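Do Odd Socks Cost Anything? Testing the Claims Behind Laundry "Loss" Products

Shazia Bangash and Botond Erdős
Consumer Studies, final project report
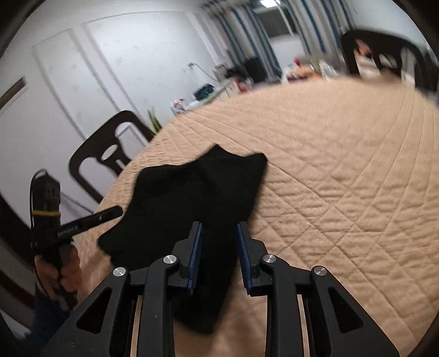
We picked this topic after Shazia's mum was sent a flyer for Trustevetti, a set of plastic clips that hold pairs of socks together through the wash. The flyer said the average household "loses hundreds of dollars a year" to missing socks. There was no source. We wrote to the company in August asking for one and got back a discount code.

Our question was whether an ordinary household loses enough socks in the laundry to justify buying anything to stop it. We were doubtful from the start and we should say so, as it may have coloured how we read the results.

Background

There is plenty of writing on lost socks and very little of it is any good. Most articles we found repeat a figure from another article, which repeats it from a press release put out by somebody selling detergent or storage. We followed five of these trails back as far as they went. None ended in a study we could read. Two ended in dead links.

The more believable material was from appliance repairers, who do find small items caught between the drum and the door seal. That tells us it can happen. It doesn't tell us how often, and a repairer only sees machines that have something wrong with them.

Method

We asked 22 households in Ackroyd and Zidham to keep a sock diary for three weeks. Each household wrote down every sock that went into the wash and every sock that was put away as part of a pair. Anything left over went in a bag with a tag showing the date. Half the households were given the Trustevetti clips and half did their washing the usual way.

At the end we visited each home and went through the bag with whoever had kept the diary. We also searched under beds, behind the machine and inside fitted sheets and doona covers, with permission.

Between them the households logged some 3000 socks.

Results

Most socks that were recorded as missing turned up during our visit. Fitted sheets were the worst offenders, then school bags and the car. A handful had never been in the wash at all — they were written down when the basket was filled and then dropped on the way to the machine.

The clip group did no better than the others. Several people stopped using the clips in the first week and told us they took longer than pairing by hand. One teenager lost the clips.

We also tried Clillutero, a free app that asks you to photograph your socks and then matches them. It treated navy and black as the same colour, and it wanted access to our contacts. We stopped there.

Problems with our study

Three weeks is short. People who agree to keep a sock diary are probably tidier than people who don't, and keeping the diary would have made them more careful again. Botond's own household was included, which our supervisor has pointed out is poor practice, and we agree. We also relied on people telling us the truth about their floors.

What we think

We can't say that washing machines never eat socks. We can say the dollar figure on the flyer has nothing behind it that we could find, and that in our group a look inside the fitted sheet did more than the clips did. If the project is repeated next year we would like a longer diary period and a group that shares a laundromat, where socks may well go home with the wrong person.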